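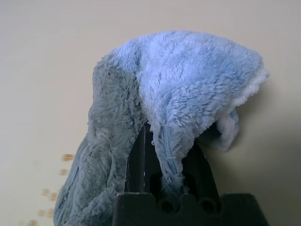 Slide 1 - shaggy blue cloth, stitched seam down the fold

Training > Talks > Tabletops and cloths

Speaker notes, Ifeoma Briggs. 12 min slot, keep moving

Open with the laundry number. 1,327 cloths washed at Tunside in December. Pause. Most of them used on one side only!!

Pile matters. Long loops pick up crumbs, flat ones push them to the edge and onto the floor. Pass the sample round (get it back this time).

Fold first. Half, half again, eight clean faces. Hand demo, dont talk over it. A balled-up cloth gives you one face and wet knuckles.

Then parking the cloth. Everybody drops it in a heap on the table they just did. Damp heap = smeary patch. Hang it on the cart rail. Damilola S. has the rail clips, point at her. 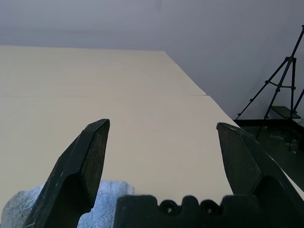
Can we use fabric softener on these cloths?
Leave it out, it coats the fibers and they stop soaking things up. Plain detergent, low heat in the dryer.

Spills. Pale tops show everything - small brown spot, few specks next to it, people see it from the door. Blot, lift, turn to a clean face, then wipe toward you. Specks too, not just the big spot. Look at the top from low down against the light before you you move on.

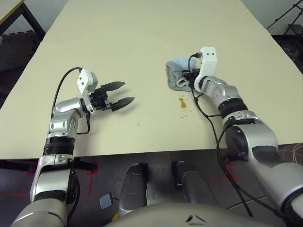
Wrap up

Cart list is on the handout. 160 printed, share if short. Refills go through Boris, not me. Questions till 3:40 then Folasade has the room

4 shares - 2 comments

Related
Mop heads: when to toss them
Nida cart layout, revised
Streaks on light tabletops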